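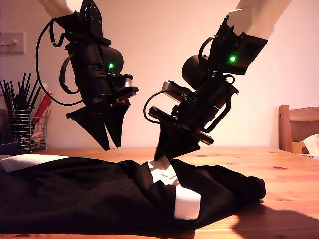
Section 6. Comparing Finger Sets on a Two-Arm Station

Use this procedure to compare two finger sets on the Brerholm wrist plate under the Chae controller. Run it after the arm homing check in Section 5. Cloth is the recommended test material, as it shows small differences in fingertip closure that rigid blocks hide. A dark garment with light trim gives the clearest view of the grip point. In a correct trim pinch, the fingers press into the fabric and the white trim rises in a small peak at the fingertips, while the other arm waits above the garment with its fingers slightly open.

6.1 Before you start

1. Set the controller to Manual.
2. Fit the Ornetti wedge fingers to both arms. Tighten the screws in the order marked on the plate.
3. Check that each wrist cable has a free loop outside the arm body. Turn the wrist through its full travel by hand and confirm that the loop does not pull tight.
4. Switch on the arms. Wait until the status lights stop blinking.
5. Load profile 801 for the wedge fingers. Use profile 1,156 only for the flat fingers.

CAUTION: Keep hands out of the space between the arms whenever the controller is in Auto.

NOTE: Profiles are stored per arm. Loading a profile on the left arm does not change the right arm.

6.2 Trim pinch test

1. Lay the garment on the table in loose folds. Do not smooth it.
2. Park the left arm above the garment.
3. Jog the right arm down until the fingertips touch the trim.
4. Close the gripper at force step 128.
5. Raise the arm slowly and hold.
6. Record the result as Held, Slipped or Missed.
7. Open the gripper, return the arm to park, and repeat with the flat fingers and their profile.

If the fingers close on more than one layer, record the layer count next to the result. Do not discard the trial.
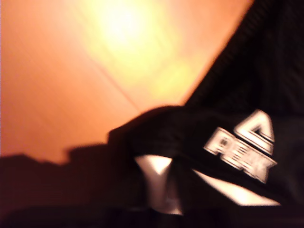 6.3 Reviewing the recordings

Review each recording before you enter its result on the comparison sheet. Step through the clip at the slowest setting and mark the images in which the fingertips can be clearly seen. Images with heavy motion blur cannot be used to judge finger closure, even when large print on the fabric can still be read. The PEAK lettering on black fabric is doubled by motion but legible, and no gripper can be made out. Mark an image of this kind "B" and move to the next one.

1. Open the trial folder.
2. Mark blurred images "B".
3. Enter the result from the first clear image after closure.
4. If a clip has no clear image after closure, repeat the trial at speed setting 2.

NOTE: Compare finger sets only at the same speed setting. If one trial is repeated at a lower speed, repeat its matching trial as well. 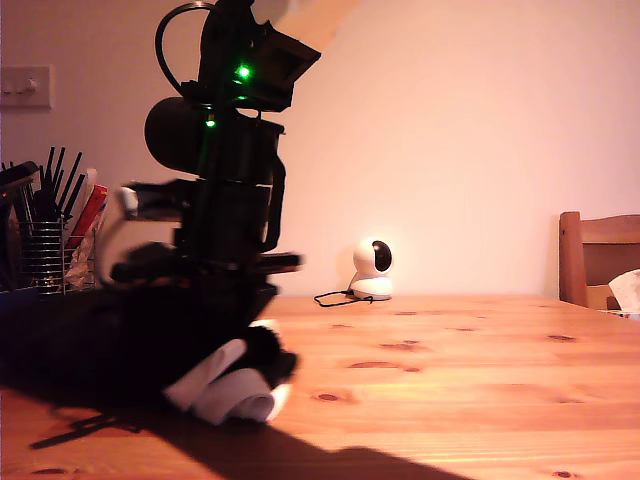

Can I test different finger sets on the left and right arms at the same time?

Run one set on both arms first, then change both. Mixed sets are supported by the controller, but the results will include any difference between the arms themselves.

6.4 Closing the session

1. Park both arms and open the grippers.
2. Set the controller to Manual and switch off the arms.
3. Inspect the fingertips for lint and wipe them with a dry cloth.
4. Save the comparison sheet under the finger set name and profile number.

Procedure owner: Yi-an Koo, Trestville
Revised January 2023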